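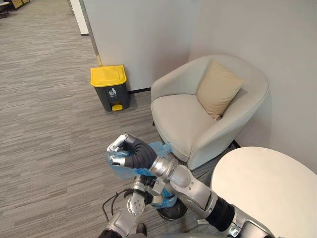
Wanen offices to sort their own rubbish from next week

Tenants at the Trakside office park in Wanen will start sorting their rubbish at the bin under a new contract with Msimang, the waste company that took over collections at the site in March.

The change applies to every office on the estate, including the short-lease suites above the loading bay. The first pick-up under the new arrangement was meant to fall on Mon 25 April, but that is a public holiday, so the trucks will come the following morning and return to their usual day the week after.

Until now, Trakside has had one general collection. Desk bins were emptied into the big bins at the back of each building each evening and the lot went to landfill, apart from flattened cardboard, which some tenants were already taking down themselves. Park management said in a letter to tenants that the old arrangement had become too dear, with the landfill charge passed on in full each quarter as part of outgoings.

Under the new system there will be four streams: general waste, mixed recycling, food scraps and textiles. Bins for the first three will stand in kitchens and shared corridors. Textiles will go to a cage on the ground floor of each building.

Desk bins are being phased out over the next 45 days. Tenants who want to keep theirs may do so, but cleaners will no longer empty them and staff will need to carry the contents to the shared bins. The letter asks that the old bins not be left in the stairwells, which are fire exits. 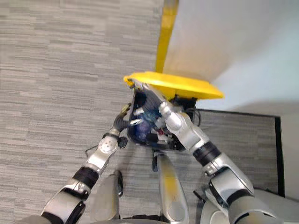
Cleaning hours will change as well. The evening crew will start at 4 pm instead of 6 pm on weekdays, and vacuuming will be done first on the floors where people tend to leave early. Tenants who hold late meetings or take calls from overseas can ask for their rooms to be left until last. Requests should go to the front office in writing and will stand until the tenant cancels them.

Carpeted areas will be vacuumed on the same days as before. Kitchens and toilets will still be done every weekday. The steam clean of the hallway carpets, normally done over the Easter break, has been put back until the new bins are in place and the old brackets have come off the walls.

Loading bay access is the part of the plan that has drawn the most complaint. Msimang's trucks are longer than those used by the previous contractor and need the bay kept clear from 7 am until they have gone. Several tenants use that stretch for morning deliveries, among them the print shop and the caterer on the ground floor. Management said it had asked for a later slot and been told the run through the centre of Wanen was already full at that time of day. It will look at the matter again in winter, when the school traffic on the ring road is expected to be lighter after the roadworks.

In the meantime, couriers are asked to use the Nemine Street entrance before 9 am. The boom gate there will be left up. Larger deliveries, including anything on a pallet, will still have to wait for the bay.
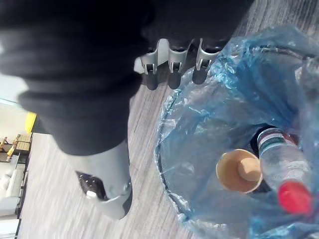 Can tenants keep using plastic bags as bin liners? General waste can be bagged as usual, but anything put in the mixed recycling has to go in loose, and food scraps need the compostable liners supplied by the front office.

Bagged recycling is one of the main reasons loads are turned away at the sorting depot, according to the letter. If a load is refused it is charged at the landfill rate plus a handling fee of $22 for each bin, and that cost will be shared among the tenants of the building it came from. The fee will not be applied during the first month. Drivers will leave a card on the bin to say what was wrong with it.

The usual rules apply to what can go in the mixed recycling. Paper, cardboard, cans, glass bottles and hard plastic containers are accepted. Soft plastic, polystyrene, coffee cups and anything with food still in it are not. Printer cartridges can be handed in at the front office, as can batteries, which must never go in any of the bins. Confidential paper stays out of the scheme altogether, and tenants with locked shredding consoles keep their existing contracts.

Food scraps will be taken to a composting yard on the edge of town. Tea bags and coffee grounds are fine. So are meat and dairy, which are not accepted in the household service in Wanen, and the letter says this has already caused some confusion among staff who live locally.
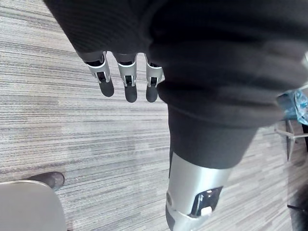
The textile cages are new to the park and follow a request from tenants with uniformed staff, who had no simple way of getting rid of worn-out shirts and jackets. They will take old uniforms, towels, tea towels, curtains and clothing, clean and dry. Knitted items are welcome too, and heavy ones are the easiest to reuse as padding: a thick knitted jumper or blanket belongs in the cage and not in general waste. Shoes, pillows and anything soaked in oil or paint should be kept out. Badges with a company name should be cut off first if the tenant does not want them in circulation.

Cages will be emptied when they are full. There is no separate charge to tenants for the textile collection, at least for the length of the first contract, which runs for two years.

Posters showing what goes where will be put up beside the shared bins this week. Tenants who have staff working nights can ask for extra copies, and the poster is also available as a file for anyone who wants to send it around by email. Management will hold a short walk-through of the bin areas for office managers, with a time to be confirmed by notice in each lift.

Missed collections should be reported to the front office and not to Msimang, whose phone line is for account holders only. Bins that are overfull, with the lid standing open, will not be lifted.

The car park at the rear of the estate is not affected, apart from the bays nearest the bin enclosure, which will be marked with yellow lines and lost to parking.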